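Home News Interviews Archive Contact

Mar 2, 2023
By the Amham Local staff

Last updated Mar 2023

The woman who runs the repair counter at Huvau has been fixing sewing machines for 25 years. She asked us to leave her name out. "People around here know who it is anyway," she said.

Huvau is a small shop on the east side of Amham, between a dry cleaner and a place that used to sell tile. She took over the counter when the last repairer retired, and she still uses his bench and most of his screwdrivers.

We asked what comes in most often. "Tension problems," she said. "Somebody tells me the tension is bad, and it's threaded wrong. I show them how to thread it and I don't charge for that."

The rest is mostly lint, old oil and bent needles. A full cleaning takes her almost 2 hours. She takes off the covers, brushes out the hook area, wipes away the old oil and puts in new. Then she sews on scrap denim and scrap cotton before she calls the customer.

She keeps a paper ledger. Last year she wrote down 247 machines, and July was the slowest month. "People go to the lake," she said. "Then school starts and everybody wants theirs back in a week."

Her own machine is a Gistari from her mother's house. Parts for it are hard to find. She gets belts from a dealer called Seppälä, who mails them in a padded envelope with the bill folded inside.

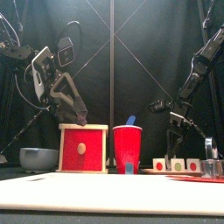 She doesn't like to tell people what to buy. When they press her, she says to get an older machine with metal gears and have it looked over first. "A new one at the low end, I can't always open it up," she said. "The case is snapped together and it breaks when I try."

She has taught four people to do basic repairs, and one of them now fills in at the counter when she is away. She would like to teach more, but the back room only has space for one extra chair.

Does she sew much herself? "Curtains," she said. "Hems for my sister. I've had a quilt top folded up in the closet for years and I still need to buy the backing."

The counter is open mornings. Bring the foot pedal and the power cord with the machine.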